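Planning and Paying for a Robotic Suturing Bench

Thanks for stopping by! Celina Tokarz and I get these at Handska most weeks, so have a read before you call.

What belongs in the first budget?
Two arms, the instruments, tissue pads and plenty of thread - please don't forget the thread.

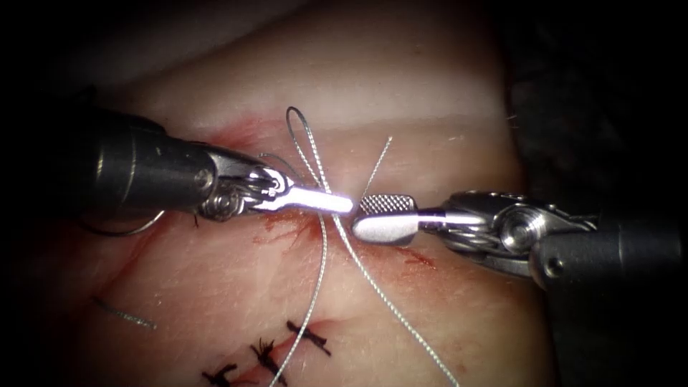

How long should we allow for delivery?
Plan on 24 weeks from a signed order, and a bit more if your purchasing office likes to think things over.

Do we need a second pair of instruments?
We'd say so, yes. Grasper jaws work hard when every stitch means passing thread from one side to the other,
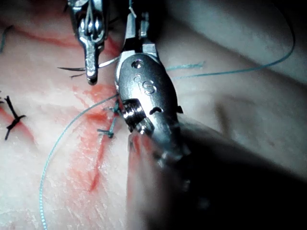 and a spare pair on the shelf keeps your class going while the first is out for service.

Can one pad be used for several closures?
It can! Spread your incision lines out and you'll get a good few rows of knots from each. 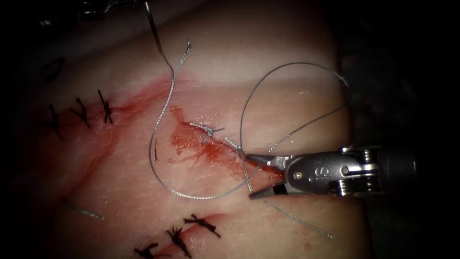

What do pads and thread cost over a year?
Set aside around $500 per trainee, and keep it on its own line so it doesn't vanish into repairs.

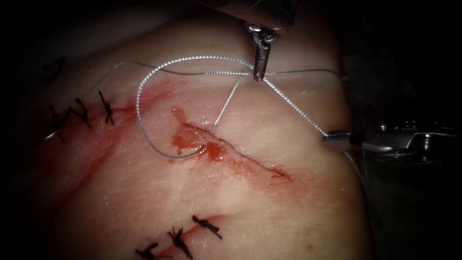 If you're sharing the bench with another department, agree on the split in May, before the new budgets close. Bernd Brinkmann has a worksheet he's happy to send.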